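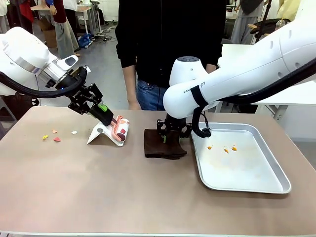 Birkstead: Compositing a Memory Sequence for a Short Film
Final project report, Visual Effects II
Darcy Costigan and Margareta Văduva

1. Summary

Birkstead is a short film about a woman who goes back to her grandmother's house after it has been sold. Our part was the sequence in the middle, where the hallway changes around her as she remembers it at different ages. The sequence has 15 shots. We finished 13 of them to the standard we set at the start, and two were delivered with known problems (see section 4).

2. Division of work

Margareta did the camera tracking, the hallway model and the lighting. Darcy did the rotoscoping, the wallpaper transitions and the final composites. We both worked on the previs in October, and most of it was thrown out after the director changed the order of the memories.

3. Method

The live plates were shot against a partial set: one wall, the door frame and the first four stairs. Everything past the stairs is CG. We tracked the plates in Zistel, which handled the slow push-ins well but lost the two handheld shots whenever the actress crossed the door frame. For those we placed the points by hand.

The wallpaper was the hardest element. The director wanted the old pattern to come through the new paint the way damp does, starting at the corners. Our first version was a plain dissolve with a noise map and it looked like a screen saver. The second used a growth simulation seeded along the edges of the wall, rendered as a black and white matte and used to mix the two textures. We kept this one. The matte was 931 frames long and we retimed pieces of it for each shot.

Final frames were rendered on the lab machines using the Udis queue. A typical frame took almost 20 minutes before we baked the hallway lighting, and much less afterward. We should have baked it earlier.

4. Problems

Shot 6 has a visible slip where the CG banister meets the real one. The lens grid for that setup was never filmed, so the distortion is a guess.

Shot 11 has edge chatter in the actress's hair. Darcy redid the roto twice. A cleaner key would have needed a green screen behind the stairs – there was no space for one on the set.

We also lost several days to color. The plates were graded by the Cheema group before we received them, and our renders were matched to the ungraded stills. All the composites up to that point had to be rebalanced.

5. What we would change

Film the lens grids for every setup and check them before leaving the set. Agree on a color pipeline in writing with the other group. Lock the edit before starting previs, or keep the previs rough enough that losing it costs nothing.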